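## Chapter 6. Reading a Demonstration

A large share of what engineers know about other people's robots comes from demonstrations. A site opens its doors for a morning, a cell runs the same task for small groups of visitors, and the visitors go home with an opinion. This chapter treats the visit as a source of technical evidence and sets out how to collect that evidence, what it can support, and where it runs out.

The running case is an open day held in August at Jullside, a shared test hall used by three small development groups. The group followed here is Durrani, which works on tabletop handling of household goods. Its host for the day was Ecaterina Moldovan. Two visiting engineers, Jawad Chaudhry and Jaanus Paju, kept separate notes, and the differences between the two sets are used in Sections 6.3 and 6.5.

After working through the chapter, the reader should be able to:

- state the task shown in a demonstration in terms that a second observer could check
- separate what was observed from what was told
- prepare a short list of questions for the host before arriving
- write a visit report that another engineer can use without having been present

### 6.1 Three kinds of demonstration

Demonstrations differ mainly in who, or what, decides the motion of the arm.

In a **replayed** demonstration, the motion is stored in advance. The arm goes to the same points each time, and the objects must be put back on their marks between runs. Replay is useful for showing reach, speed and payload. It says very little about perception.

In an **operated** demonstration, a person guides the arm during the run, by means of a handheld device, a matching set of arms, or a console. The mechanical system is real and so are the grasps, but the decisions belong to the operator. A skilled operator can make a modest gripper look very good.

In an **autonomous** demonstration, the controller selects the motion from sensor data. The person present may only start and stop the run. Even here, the starting layout may have been narrowed to cases the system handles well.

The three kinds can look the same from behind a barrier. An arm closing its fingers on a dish moves much the same way in all three. Visitors who assume the third kind and are shown the first will write a report that has to be withdrawn. The kind of demonstration is therefore the first entry in the visit record, along with the name of the person who supplied it.

Mixed cases are common. At Jullside the morning program listed two replayed runs and one operated run for each group of visitors. Chaudhry recorded this from the printed program. Paju arrived after the introduction and left the entry blank, which was the correct thing to do.

### 6.2 Before the visit

The host will have prepared. The visitor should prepare as well. Four items are enough for a half-day visit.

**The task statement.** Write one sentence that says what object is moved, from where, to where, and what counts as done. If the invitation does not allow such a sentence to be written, ask for one. Durrani's reply to Chaudhry read: "Dishware is grasped at the rim and moved between the tabletop and a rack."

**The run count.** Ask how many runs have been logged on the present hardware and how a run is defined. Durrani gave a figure of 2,272 runs on the tabletop cell. A run was defined as one object, one grasp attempt and one release. Under a wider definition, such as clearing the whole table, the same period of work would produce a far smaller number. A run count without its definition should not be copied into a report.

**The object set.** Ask which objects are in use and which were tried and dropped. The Durrani set held 17 items of dishware on the open day. Moldovan supplied the list of dropped items on request. It was longer.

**The stop conditions.** Ask what causes a run to be halted and who may halt it. This bears on safety and also on the success rate, as runs halted early are sometimes left out of the total.

### 6.3 During the visit

Observation should begin with the fixed parts of the cell. Moving parts draw the eye, and visitors who start with them tend to leave without knowing where the sensors were. A workable order is enclosure, work surface, sensors, arms, end effectors, objects, and finally motion.

Each note should carry one of two marks. The mark **O** means observed by the writer. The mark **T** means told by the host or read in supplied material. Paju's notes from the first session included the following entries.

| Entry | Mark |
|---|---|
| Gripper has two fingers | O |
| Fingers are changed every 1,000 runs | T |
| Bowl is held at the rim | O |
| Same grip used for all bowls in the set | T |
| Cell controller is an Okau unit | T |

The last entry shows why the marks matter. The controller was in a closed cabinet. Paju had no reason to doubt the statement, but he had not seen the unit, and a reader of his report is entitled to know that.

Two viewpoints should be used where the site permits. The first is the view from outside the cell, which shows the whole motion and the position of the people. The second is the view from the arm, which shows how much of the work surface the gripper itself hides. Many sites can put a wrist camera on a display for visitors. Figure 6.1 was obtained at Jullside and shows the second viewpoint during a rim grasp by another arm over the same table.

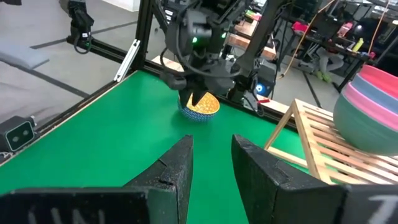
*Figure 6.1. Rim grasp on a tilted bowl, seen between the fingers of a second gripper. A slatted wooden rack holding nested bowls stands at right.*

The tilt of the bowl in Figure 6.1 deserves a note in the record. A bowl held at one side of the rim may turn about the grip as it is lifted or lowered. Whether the tilt is intended cannot be decided from a still picture. It could belong to the approach, the lift or the release. Chaudhry wrote "tilted, rim grip, phase not known" and put the question to Moldovan afterward.

The fingers in the foreground also take up a large part of the lower view. Any object directly between or behind them would be partly hidden from this camera. When assessing a system that depends on wrist cameras, the visitor should ask what other views are available to it. One sensor unit with two lenses can be seen at the left corner of the table. Its presence is an observation. Its use by the controller is not, and must be marked **T** if the host supplies it.

### 6.4 After the visit

Notes should be written up the same day. The report has four parts: the task statement, the conditions, the observations, and the open questions. It should not contain a general verdict. Readers who want a verdict will form their own from the first three parts.

The conditions section is the one most often left thin. It should state the kind of demonstration, the object set, the number of runs watched from start to finish, and any help given to the cell between runs. Resetting an object by hand is help. Restarting a program is help. Both are acceptable in a demonstration, and both belong in the report.

Reports in this book follow the Dedent layout, in which each open question is placed directly under the observation that raised it and set one level in. The layout keeps questions from collecting at the end, where they are rarely answered. An example from Chaudhry's report is given below.

> Bowl held at the rim by one arm (O).
>
> > Is tilt controlled, or a result of grip position?
> >
> > Is the same grip point used for the nested bowls?

### 6.5 Comparing two reports

When two observers attend the same session, their reports should be exchanged only after both are complete. Miłosz Żak, who reviewed the Jullside reports, found that they agreed on the objects and the type of grasp and disagreed on cycle time. Chaudhry had started his watch at first motion. Paju had started his when the fingers closed. Neither had written down the starting event, so the two sets of times could not be combined.

Section 6.6 develops a timing procedure that avoids this fault. It uses a fixed list of events and a recording period of 300 seconds, and was first applied by Laiba Lashari on a later visit to the same hall. Readers who have not met event lists before should review Section 2.4 before going on.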